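Arm build at the shared workshop, post 1
Both arms are bolted down and talking to the same board. Spent 900 on parts so far and most of that was motors.

2
Elin Mathias redid the cable runs after the left elbow kept snagging. Looser loops, fewer ties. It bends all the way now.

3
New job for the pair: the pencil case. Pencil, highlighter or marker, and blue pen in the clear half, pink lid open flat on the table. Closing speed on the grippers is down to 18 — any faster and they skid on plastic.

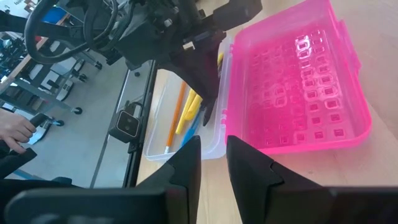
4
Next up is the wrist bracket. Mine has 6 holes and only five line up, so I'm reprinting it tonight.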